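Notizen zu Sitzung 3, Materialkunde im Innenausbau – Keramik an der Wand

Ich fange gleich mit dem an, was letztes Mal liegen geblieben ist: der Fugenanteil. Je kleiner das Format, desto mehr Fuge, klar. Aber die meisten von euch haben in der Übung den Mörtel trotzdem so kalkuliert, als lägen da Großformate! Bitte rechnet das noch mal durch, Malou Brøndum hat ihre Tabelle netterweise in den Kursordner gestellt (Blatt 16, zweite Spalte).

Zum Mosaik. Ich mag es ja sehr, das habt ihr inzwischen gemerkt. Kleine Steine in mehreren gedämpften Tönen verzeihen viel, eine leicht krumme Wand zum Beispiel oder einen Anschnitt in der Ecke, der nicht ganz aufgeht. Einfarbig glänzend verzeiht dagegen gar nichts. 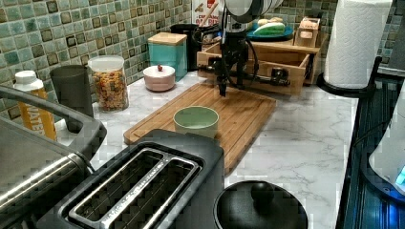
Und dann die Glasur. An Kanten läuft sie beim Brennen dünner aus, dort schlägt oft der Scherben oder eine dunklere Schicht durch. Früher galt das als Fehler, heute wird es extra bestellt und kostet mehr. Oluf Holst hat mir mal eine ganze Kiste »zweite Wahl« aus Zallstead mitgebracht, die hängt jetzt bei mir im Bad – schöner als alles, was ich im Laden gefunden hätte.

Fugenfarbe: Hell betont das Raster bei dunklen Steinen und beruhigt bei hellen. Legt immer ein Probestück an und lasst es durchtrocknen, bevor ihr euch entscheidet, feucht sieht jeder Mörtel dunkler aus.

Bis zum nächsten Mal:

- Skript S. 124 lesen, den Kasten zur Wasseraufnahme bitte gründlich
- Verlegeplan für die Nische zeichnen, Maßstab frei
- wer die Muster von Kostine noch hat: zurück an Tove Hafþórsson!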